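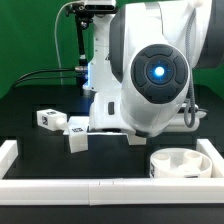
Serena Serra told me to stop pricing the arm and start pricing everything that touches it. I wrote that on the inside cover of my notebook, went back to pricing the arm for another month, and then had to do most of the budget again. So consider this a review of the Dikell tabletop assembly kit written by a person who bought it in the wrong order.

The kit is the part of the station you are supposed to forget. You get white blocks and a round container-like part, white rails that make a border on the table, and square black-and-white markers so that a camera can work out where everything is. Dikell sells it as a practice task for shops and training rooms that already own an arm and want something repeatable to do with it. It costs $800. For that money I wanted to dislike it, and I partly succeeded.

What I was buying for

Our training room in Floltdale had money for one station. The idea was to find out whether small-part assembly was worth automating before the company spent real money on a cell. The arm was quoted through Krasniqi, and the kit came from Dikell directly. The software that reads the markers and plans the moves is from Urkov, and it is licensed by the year, a fact that sat on page 2 of the quote in smaller type than I would have liked.

I had a line for the arm and a line called "accessories." Do not have a line called accessories. Into it fell the camera and its bracket, the cables, the table covering, the backdrop, the kit, spare fingers for the gripper, and the hours of the one person on site who can calibrate all of it. By August the line was bigger than anything else I was allowed to sign for without a meeting.

The parts themselves

They are fine. The finish is matte and doesn't throw glare back at the camera, and on a black table the white edges are easy for a person to see too. The markers are where the brochure oversells. It talks about the parts being found "at any angle," and I would like to know whose camera they used. In our tests a marker seen nearly edge-on was a coin toss, and a marker behind a rail was no marker at all. Putting them on more than one face of a block helps a lot. It also means more to check when a reading goes bad, and the manual gives that job a single paragraph.
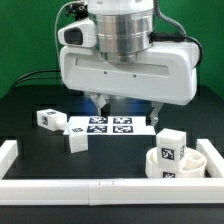 The flat board with the printed markers is the best value in the box, and I say that as somebody who nearly left it off the order. Without a decent reference on the table you spend your mornings arguing about whether the arm moved or the camera did. Check yours against a ruler before you trust it. Ours was good. A colleague at another site had one that had bowed in storage, and they lost days to it.

The rails I am less sure about. They keep the work area tidy and they stop a block from wandering toward the edge of the table. They also meet at seams, and if a rail gets bumped, the seam is where it shows. Dikell suggests taping them down. For $800 I shouldn't have to supply the tape.

What the brochure says it will save

There is a chart. It claims that a team using the kit will reach a working demonstration sooner than a team making its own parts, and it has bars of different heights to prove it. I couldn't find what was being compared, or who did the comparing. I asked. The reply was friendly and sent me the same chart in a larger size.

My own view after a good while with it: the kit saves you the making of the parts, which was never the slow bit. The slow bit is lighting, then calibration, then deciding what counts as a finished assembly. You will do those yourself whatever you buy. If you have a decent workshop and someone patient, you could make blocks and a container in-house and print your own markers. You'd spend less on paper. I doubt you'd spend less once you count the hours, and I doubt it the other way often enough that I won't put a figure on it.

The wrist camera problem

Plan for more than one view from the beginning. We started with a fixed camera only, and it does well until the arm leans over the very thing you want to look at. Arms do this constantly, being large. A small camera at the wrist gets you in close, and then you inherit a new set of troubles: blur whenever the hand travels, fingers at the edge of the picture, one part hiding another.

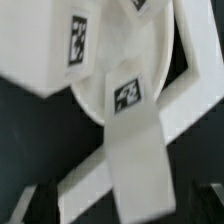
Urkov's software will take both views, but the second one is a paid option at $300 a year, and the sales call had left me with the firm idea that it was included. Get that in writing. The blur you can handle by making the arm pause before it looks, and every pause comes out of your cycle time. If your case to management depends on speed, run your numbers with the pauses in.

Then there is mounting. A wrist camera wants its own bracket and its own cable run, and a cable that has to bend with a wrist is a thing that wears. Budget for replacing it. I hadn't.

What I would put in the budget now

Arm and controller: whatever Krasniqi or its competitors quote you, less whatever you can argue off.
Kit: $800, and ask whether single parts can be reordered. The answer we got was "soon."
Second camera option: $300 a year.
Mounts, cables, lighting, table covering: $2000, held back and not promised to anybody.
Calibration time: a real line, in hours, with a name next to it.

Should you buy it?

If you have the arm already and people waiting to use it, yes, grudgingly. The parts are consistent and the task is hard enough to be embarrassing, which is useful when a manager wants to see how close you are to replacing a bench. If you are still at the planning stage, leave it. Borrow some blocks, print some markers, and find out whether your room's light is any good first. And don't let the kit stand in for your own product. A station that can put a white block into a white container has told you very little about oily brackets in a bin.

I'd give it three out of five, and I may take some of that back if the spare parts ever go on sale.

Tullio Gatti

Comments

Benedetta Pagano
We had the same surprise with the yearly license. Ask what happens to your saved calibrations if you let it lapse. We didn't get a clear answer and renewed out of nerves.

Lino Testa
I think you're hard on the rails. Ours haven't shifted. Agree about the chart though, I got the large one too.

Serena Bassi
Did you try it without the backdrop? Our window is right behind the table and I'm trying to work out if I need to spend on a screen or just move the whole thing.

Tullio Gatti
Move the table first, it's free. If afternoon readings are still worse than morning ones, buy the screen.

Share this review (2)

Contact | Copyright, all rights reserved | Last updated 2018-08-29 | Back to top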